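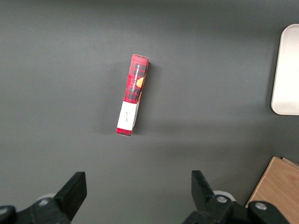 Wrist camera view with the Ponus fingers open, shortbread ahead.

Ponus Parallel Gripper, Long-Term Review: Great Hands, One Scary Habit
By Elikem Tsikata

I've had a pair of Ponus grippers on our two-arm table since March and I'm going to say it up front: I love these things. They're quick, they're quiet, the flat black fingers fit down beside a box without knocking it over, and swapping a finger plate is a matter of a couple of screws and a minute of your time. If you read my piece on the old Kolley hands (the ones that squealed), you'll know how low the bar was. Ponus clears it by a mile.

They also closed on my thumb. So this review is going to be a bit lopsided, with a lot of space given to one fault, and I'd still like you to read the rest.

What we use them for

Tabletop pick and place, mostly. Drawers, trays, grocery boxes, small soft things that roll. The fingers open to 80 mm, plenty for a narrow cookie carton and a little tight for anything chunky. I run them at 70 percent force for cardboard and lower for anything squashy. Grip is firm and even, and the jaws come together square every single time, which I can't say for hands costing twice as much!

The wrist camera bracket is a real treat, too. Both fingertips stay in view the whole way in, so when a pick goes wrong you can go back and see exactly where it went wrong. That turned out to be handy.

The fault

Late one afternoon I was running a long drawer-and-tray job, and at cycle 311 in the log the left gripper dropped its connection. Just a blip. The arm stopped where it was, fingers open, as it should. I hit pause in the software, waited a few seconds, and reached in to straighten a box that had been nudged.

The connection came back on its own. When it does, the gripper runs its homing move, and homing on this model means closing all the way. It doesn't ask. It also doesn't use your force setting, because the setting hasn't been loaded yet at that point. My thumb was between the fingers. Nothing broken, thank goodness, but I had a purple nail for weeks and I said some words that Ohemaa Zakaria, at the next bench, still repeats back to me.

The worst part for me was the lights. The arms' base rings stayed green through the whole thing. The arms were fine as far as the arms knew, and the gripper has no light of its own. From where I stood it looked like a calm, paused machine. 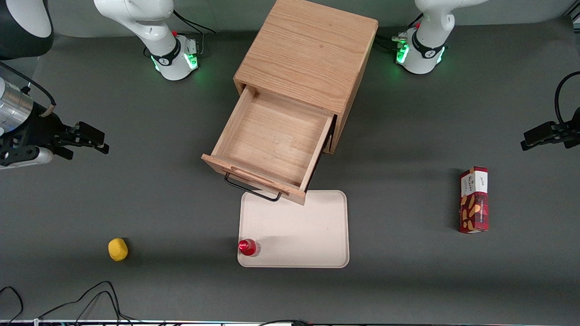
Ohemaa and I spent the next morning trying to get it to happen again, with a scrap carton between the fingers and all hands well back. Pull the gripper connector, plug it back in: the fingers closed and put a neat dent down the side of the carton. Same on the other arm. Wiggling the cable near the wrist did it as well, and that bothered me more, as those cables flex all day long. The software pause made no difference at all. The emergency stop did, as on our wiring it cuts power to the grippers, but they home again the moment you release it, so you need to be clear of the fingers before you twist that button back out.

What Jestitz said

We bought ours through Jestitz, and I have to hand it to them, they answered in 90 minutes. No runaround. They knew about auto-homing, agreed the manual buries it (it's in an appendix, under "Startup"), and sent a settings file that makes the gripper wait for a command before it moves after a reconnect. It took me longer to find the right cable than to load it. We've repeated the unplug test plenty since then and the fingers have stayed put each time.

I do think it should ship that way. A hand that moves by itself after a loose plug is a bad default, and the next person may have something more delicate in there than a shortbread box.

If you own a pair

Load the wait-for-command file before you do anything else. Tie the cable down at the wrist with a bit of slack, and check it whenever you change fingers. Cut the gripper power before you reach in, every time, even for a two-second nudge. I've put a small switch on the front edge of our table for this and I use it constantly.

Smaller gripes

The screw heads on the housing chew up if you use a cheap driver. The fingers are slick out of the box, so glossy bottles can slide; thin rubber pads from Blackburn fixed that for us. And I'd dearly like a status light on the gripper itself. Please, Ponus!

Would I buy them again?

Yes, and I have. A second pair is on order for the other table, with the settings file already saved and waiting on my desktop. Four stars out of five for now, and I'll happily add the fifth when the safe setting comes switched on from the factory.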